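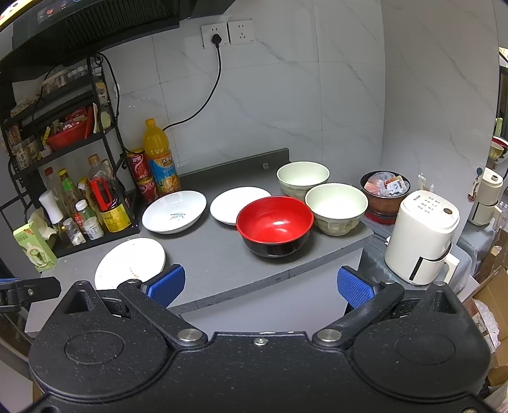 I finally got over to see the new training bay at Kristiansen, the fabrication shop out past the rail yard, and I came home with metal dust in my shoes and a whole notebook of scribbles. So let me get this down while I can still read my own handwriting.

The short version is that Kristiansen has opened a welding and fitting bay just for its apprentices, and the first group of 12 started in August. They used to learn out on the main floor, squeezed in wherever a bench came free. Now they have their own room with its own extraction, its own gas lines and its own very loud overhead door (I jumped every single time it went up).

I should say up front that I spent six years in a shop a lot like this one before I started writing for the newsletter, and I was a pretty mediocre welder. My vertical-up looked like a row of dropped peas. So I have a soft spot for anyone learning, and I'm probably easier to impress than I should be. Take that into account!

The shop had 62 applications for those places. When I started out you more or less wandered in, asked for the foreman and got handed a broom. This time there was a math test, a practical morning with a hacksaw and a file, and then a sit-down chat with two of the senior hands. I tried a page of the math test over coffee and got stuck on a bolt circle question, which I used to be able to do in my sleep. I'm blaming the coffee.

The program runs four years, same as before. What's different is how the first year is laid out. For the first stretch they don't touch a production job at all. They cut, file, mark out and tack scrap, and then they cut it apart and do it over. After that they start rotating through the main floor for half of each week, spending the other half back in the bay. One of the apprentices told me the marking out was the part she hadn't expected to like. She'd come in wanting to weld and now she argues with people about scribers.

I watched a fit-up exercise that I would have hated at nineteen. Each pair gets a drawing for a small hopper with a flanged outlet, a sheet of mild steel and no second sheet. If you cut it wrong, you've got to make it work or go explain yourself to the instructor. One pair had their seam allowance on the wrong side and spent most of an hour staring at it. They did get there in the end, with a patch I'd call creative.

The welding benches are from Vedamo, and there are enough of them that everyone can weld at the same time. I know that sounds like a small thing. If you've ever stood in line for forty minutes to run one bead and then had the lunch horn go off, you'll know it's a big thing. The booths are a little tight for tall people, and I heard some grumbling on that score from a guy who had to weld with his knees practically in his ears. The plan is to raise two of the benches over the winter.

There's also a setup from Mernura that records the settings from each practice run, so the instructor can pull up what the machine was doing when a weld went bad. I was ready to be grumpy about it, and a couple of the older hands on the floor still are. Their view is that you should be able to hear when your wire speed is off, and I'm halfway with them. But I saw an instructor use it to show a kid that his settings were fine and his travel speed was all over the place, and the kid slowed down, and his next pass was a whole lot prettier. So I'm less grumpy than I was.

Not everything is finished. The locker room is still sharing space with the paint store, the plasma table is on the floor but not hooked up, and the sign on the door has the name of the company on it and a blank where the name of the bay is supposed to go. I asked what it's going to be called and got three different answers, one of which I can't print.

Money came up too, as it does. First-year apprentices get paid for their classroom days now, which they didn't under the old arrangement, and boots and a helmet are covered from the start. I remember buying my first helmet out of my second paycheck and living on noodles for a while after that, so this one got a cheer out of me (a quiet one, I was a guest). The tool allowance kicks in at the end of the first year, once they've figured out what they like to use.

The other piece of news is that Buvov, the pump repair outfit across the road, is going to send its own apprentices over for the fitting half of the course starting next spring. It's a small shop and it hasn't been able to run a full program by itself. In return the Kristiansen crew get a few weeks across the road stripping down pumps, and that should be a nice change from plate work. I don't know how many people Buvov will send. They hadn't settled it when I asked, and it depends on who they hire between now and then.

Kristiansen has 51 people on the shop floor, and a fair number of them came up as apprentices in the same building. I kept getting pulled aside to be shown somebody's first job, still bolted to a wall or holding up a shelf. There's a gate latch by the loading dock that must weigh as much as a small dog. The man who made it walks past it every morning and says he'd do it completely differently now. It does still latch, I tried it.

If you want to see the bay for yourself, there's an open evening coming up before the holidays, starting at 6 p.m., with the welding booths running and the apprentices on hand to answer questions. Closed-toe shoes, please, and they mean it, there's a box of loaner boots by the door and you don't want to end up in those. Applications for the next intake open after New Year's. You can pick up a form at the front office, and if I were you I'd brush up on bolt circles first.

Like what you're reading? Sign up for our free newsletter and get local shop news in your inbox every month. You can unsubscribe at any time.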